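Section 4. Bowls and deep dishes

Use this section for the bowls in your Sorholm tableware set. Plates and mugs are covered in Section 3. Serving platters are in Section 5.

Before first use

1. Remove all paper and stickers. If a sticker leaves glue behind, rub the spot with a little cooking oil, then wash it off.
2. Wash each bowl by hand in warm water with a mild dish soap.
3. Rinse and dry with a soft cloth.
4. Run a fingertip once around the rim and once around the foot. Set aside any bowl with a chip or a sharp spot and contact the store where you bought the set.

CAUTION: Do not use a chipped bowl for food, even if the chip is on the outside.

Checking the glaze

Check the glaze under a single lamp placed above and to one side. Daylight from a large window is too even and hides fine cracks. Turn the bowl slowly and watch the bright spots move across the inner wall. On sound glaze they slide without a break. A hairline crack shows as a thin line that stays in one place while the bright spots pass over it.

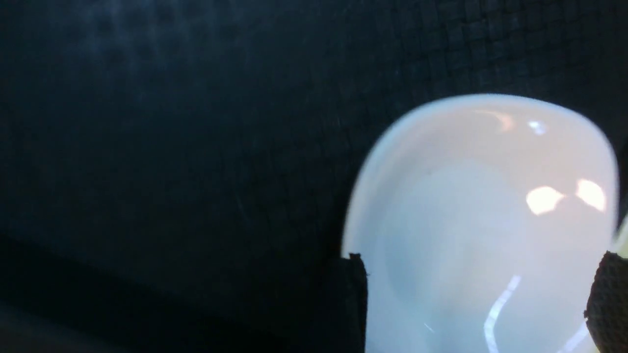

Fig. 4-1. White glazed bowl with light reflected on the inner wall.

Small changes in tone between the rim and the inner wall are normal. White pieces may look slightly blue or slightly pink depending on the lamp and on the color of nearby walls.

Daily washing

1. Scrape out leftover food with a rubber or wooden tool.
2. Let a hot bowl cool for 20 minutes before it touches water.
3. Wash by hand, or place on the lower rack of the dishwasher with the opening facing down and toward the spray arm. Leave a finger's width between pieces.
4. Let the bowl dry fully before stacking.

NOTE: Gray marks on the inside usually come from metal spoons and whisks. They sit on top of the glaze. Remove them with a paste of baking soda and water, and do not use steel wool.

Microwave use

Microwave at up to 700 watts. Do not heat an empty bowl. Use dry oven mitts or a folded towel to lift it out, with one hand on each side. Wet cloth carries heat through to your hands quickly.

CAUTION: Do not use these bowls on a stovetop, under a broiler, or over an open flame.

Stacking and storage

1. Sort the bowls by size, with the largest at the bottom.
2. Place a Flidico felt liner or a paper towel between each pair.
3. Stack no more than 8 bowls in one pile.
4. Keep the pile at least 17 inches below any shelf that holds heavy pans, or move the pans to a lower cabinet.

To take a bowl from the middle of a pile, lift off the ones above it first and set them on the counter. Pulling a bowl out sideways scratches the foot of the one above.

For replacement liners, see the parts list in Section 9.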